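Preguntas frecuentes sobre la parada de la celda Drevex

¿Qué pasó?
El brazo se quedó clavado a media recogida y saltó el paro de seguridad. En el registro salía el error 587, pérdida de señal de la herramienta, ¡cuatro veces en la misma tarde!

¿Hubo algún herido?
Por suerte no. Yo estaba fuera del vallado, con Brijesh Saxena, y lo paramos todo enseguida.

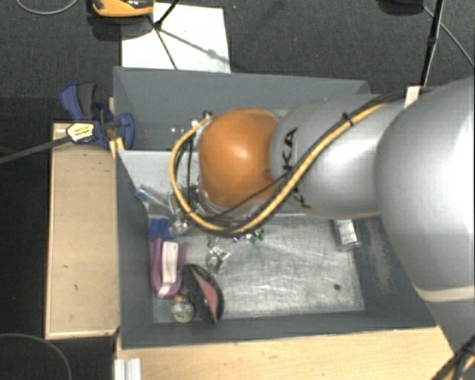 ¿Puedo rearmar yo la celda si vuelve a saltar?
Mejor llámame antes. Un rearme a ciegas nos costó casi 300 ciclos de prueba en junio — y no me apetece repetirlo.

¿Cuál era la causa?
Sospechamos de un conector flojo, pero todavía no lo hemos confirmado. Los de Grimine nos mandan otro y lo probaremos a velocidad reducida, 1000 ciclos seguidos.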